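Open Day at the Hulthorpe Robotics Club

Feb 5, 2022

I'd been meaning to get over to Hulthorpe since October, when a friend at work told me the student robotics club there lets the public in for an afternoon. It was 30 miles each way and I'd do it again tomorrow.

Getting in

You park behind the sports hall and follow the paper arrows to the old print shop, up 2 flights of stairs. The room is long and bright and smells like solder and instant noodles. I got there right as the doors opened and it was already loud - kids running a line-following race on the floor, a laser cutter going in the corner, somebody's grandfather deep in conversation about gear ratios.

The sorting project

The first stop was Meltesdale, a little conveyor that sorts bottle caps by color. The second-year students built it on a budget of 200 dollars, and it jams whenever two caps come through stuck together, which the students were very cheerful about. They let me feed it a handful. I fed it several handfuls (sorry to whoever was next in line!).

The teardown bench

My favorite by a mile was Ulska, the club's entry for this year's recycling challenge. The task is taking apart old desktop computers with a robot arm, and teams score for every part that comes out in one piece. A memory module is worth a lot and a processor even more, so the students have been practicing on a pile of donated office machines. I stood there far too long asking about grip force and how you teach an arm to let go of something gently. They answered everything, and one of them drew me a diagram on the back of a raffle ticket.

A Dell board was in the open case, with the processor's metal lid bare and shiny in its socket and a memory module still in its slot, the black gripper reaching in over it all. 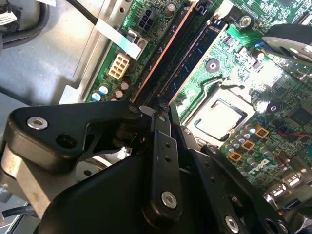 Food and the race final

Lunch was chili from a slow cooker, and it was good chili. The line-following final came down to a robot called Yao, a tiny thing on mismatched wheels, and it won on the last bend with the whole room yelling. I bought a raffle ticket, number 243, and didn't win the soldering iron. The next open day hasn't been set yet, but the sign-up sheet for the mailing list is by the door and my name is on it.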